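Small drawer cabinets for a desk: what goes in which drawer?
Storage and Organizing > Small Parts, Desks and Sewing Rooms

bstefanec
I have one of those little tabletop cabinets with small drawers along the upper row and one wide drawer underneath. I got it to clear the mess off my desk, and two months later the mess is in the cabinet. Pens are in with batteries. The wide drawer has become the place where everything goes when people are coming over.

How do the rest of you divide these up? Do you sort by type of thing or by how often you use it? I mostly need to store stationery, a few small tools, sewing supplies and charging cables.

Bohumila

hudec_i
By how often you use it. Put the things you touch every day in the upper row, where you don't have to bend your wrist down to get at them. Put the once-a-month things in the wide drawer. Mine is a Traro and I have had it on the same desk for years with that arrangement.

I would move the cables out completely. They spring up and catch on the rail above, and then you're pulling on the drawer and wondering why it won't open.

Wakent_owner
I disagree with hudec_i. If you sort by how often you use things, you end up with a pen, a seam ripper and a tape measure in one drawer, and you have to remember that those three belong together. Sort by type. Sewing in one, writing in one, tools in one. Then anybody in the house can find the scissors without asking.

Frequency works fine if you live alone and have a good memory.

hudec_i
I live with three other people and they find things. You learn it in a week.

tatiana_d
Does yours have different colored fronts, Bohumila? I ask as that makes a big difference to how you set it up. I have a colored one and I never needed labels.

bstefanec
Yes, colored fronts with round knobs. I took the wide drawer all the way empty on Tuesday and wiped it out, so at least I'm starting from zero there. Everything that was in it is in a shoebox on the floor for now.

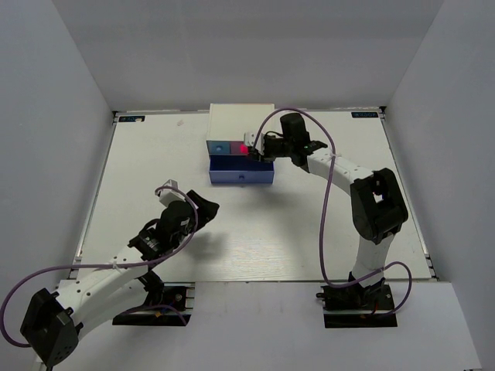
The shoebox is the part I keep putting off. I went through the top layer and it is mostly paper clips, rubber bands and keys to I don't know what. I'd like to have somewhere to put each thing before I tip the rest out, or it will all go straight back in the wide drawer.

tatiana_d
Use the colors, then. Blue for writing, purple for sewing, and so on. Don't think too hard about which is which. After a few days your hand goes to the color before you've thought about the word.

For the wide drawer you need dividers. A wide drawer with nothing in it to hold things still is going to be a mess every time it's opened. Everything slides to the back when you pull and to the front when you push.

D.Jires
Agree on the dividers. I made mine from cereal boxes. Measure the inside height of the drawer, take off a little so the cardboard doesn't rub, and cut strips to length. Cut a slot halfway through each strip where they cross and push them together. No glue. It took me 25 minutes with a craft knife and a ruler.

They last a year or so and then they go soft at the slots. By then you know what sizes you really want and you can make better ones.

Wakent_owner
Cardboard sheds dust if you keep anything heavy on it. The clear plastic trays from Baloch are cheap and you can take one out and carry it to the table. That matters for sewing. You want to bring the whole tray of bobbins over, use it, and put it back.

D.Jires
The plastic trays only fit if your drawer happens to be their size. Mine wasn't. I had a gap down one side wide enough to lose a pencil in, and I lost several.

Wakent_owner
Put a strip of foam in the gap.

D.Jires
Then I'm cutting something to size anyway and I might as well cut the cardboard.

v_michalik
I repair clocks and have 2 of these cabinets plus a bigger one for screws, so a few practical notes.

Don't fill any drawer past two thirds. It's tempting when the drawer is deep but the bottom layer might as well be in the attic.

Don't keep anything heavy in the upper row if the cabinet is light. With the heavy things up high and a drawer pulled open, it can tip toward you. I had 700 brass screws go over the floor that way and I was finding them until July. Put the heavy tools in the lowest drawer, toward the back.

Stick a piece of rubber shelf liner under the cabinet. Otherwise it walks across the table every time you open a tight drawer.

Rub a candle stub along the runners if a drawer sticks. Don't use oil, it picks up dust and gets worse.

hudec_i
Seconding the shelf liner. I'd also leave some space between the cabinet and the wall if you can, so you can get a cloth down behind it.

tatiana_d
I push mine right up against the wall and it stays put better. I pull it out to dust a couple of times a year.

v_michalik
Either is fine. If it's against the wall it can't slide backward when you shut a drawer, so there is something in that.

bstefanec
Thank you, this is useful. I'm going to try sorting by type for the upper row and dividers in the wide one. Cardboard first, as I have the boxes here already. The cables can go in a bag on a hook.

What do people do with the odd keys?

D.Jires
Put them in an envelope, write the month on it, and tape it inside the closet door. If you haven't needed one in a year, out they go.

Wakent_owner
I wouldn't throw out keys. You'll find the lock the week after. They take up no room.

D.Jires
I threw out a whole jar and haven't missed one.

hudec_i
Try every one in every lock in the house before you decide. It takes one evening. Of mine, two fit the shed and one fit a Brinar cash box I had given up on opening. There was nothing in the cash box.

v_michalik
If you have a lot of rubber bands, go through those too. Old ones dry out and stick to whatever is next to them. I bought a bag of 1,000 once and most of it had to be scraped off the bottom of a drawer.

bstefanec
Mine are already stuck to the paper clips. Those are going in the trash tonight and I'll start on the cardboard after supper.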